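Search this site Enter keywords Go

3.2 Contact surfaces and stacking order in two-layer kitchen sponges
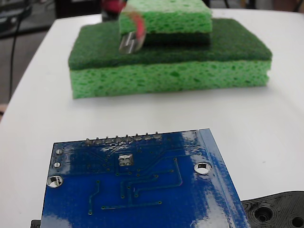
The samples used in this section were all of the common two-layer type: a porous cellulose block bonded on one face to a fibrous scouring pad. Two sizes were tested. The larger size served as the base in every stack and the smaller size as the load. The sponges were bought in a single lot from Peltis and stored in closed bins at the Ronoddale laboratory until use. No sample was used for cleaning before or during the tests.

A two-layer sponge has two unlike faces, so a stack of two can be built in four ways. We name each by the faces that meet, lower sponge first. In the pad-to-pad order (PP), the lower sponge lies with its scouring pad up and the upper sponge is turned over, so that its own pad faces down. Figure 4 shows a stack in this order on a white tabletop, with the cellulose of the smaller sponge on top. The remaining orders are pad-to-cellulose (PC), cellulose-to-pad (CP), and cellulose-to-cellulose (CC).

Figure 4. Stack in the PP order. The smaller sponge is set toward the back of the larger one, leaving part of the lower scouring surface exposed.

The offset in Figure 4 is typical of the placements we studied. Du Plessis and Lutier both report results for centered stacks only, in which the load is spread evenly over the base. In household use a centered stack is uncommon. Sponges are set down quickly, often near an edge, and the upper one may overhang the lower. We therefore treated offset as a variable and measured it from the front edge of the base to the front edge of the load.

Each trial followed the same steps. The base was laid flat with its long side parallel to the front of the table. The upper sponge was placed by hand at the chosen offset and left for 70 seconds. The table was then tilted at a constant rate until the upper sponge moved relative to the base, and the angle at first movement was recorded. If the base slid on the table before the upper sponge moved, the trial was marked as a base slip and repeated with a strip of tape along the lower edge of the base. The tape did not touch the load.

A total of 882 trials were run. Of these, 600 used dry samples and the rest used samples conditioned in water and pressed between two plates before stacking. Conditioned samples were weighed before each trial and discarded if their mass had drifted outside the accepted range.

Among the dry samples, the PP order gave the highest angle at first movement. The fibers of the two pads appear to catch on one another, and the load tended to rotate before it slid. The CC order gave the lowest angle. The two mixed orders fell between these limits and could not be separated from each other at the chosen level of significance. Offset had little effect on the dry PP stacks until the load overhung the base -- beyond that point the angle fell sharply and the results became scattered.

Conditioning changed the ranking. The CC order rose to a level close to that of PP, which we attribute to a film of water held in the open pores of the facing surfaces. The PP order was almost unchanged. We did not measure the film directly, and this account should be read as provisional.

Two limits of the method should be noted. First, the cut edges of the cellulose layer are not perfectly square, and a small lean in the base can shift the load before the table is tilted. Second, the pads flatten with handling. Base sponges were retired after a fixed number of placements, and none was used in the full set of trials. A preliminary run in which a single base received up to 400 placements showed a steady decline in the PP angle, and those data are excluded from the totals given above.

The effect of stacking order on drying time is taken up in Section 3.3.

Last updated: Saturday, October 22, 2011

Contact the Ronoddale laboratory | Copyright 2011, all rights reserved | Back to top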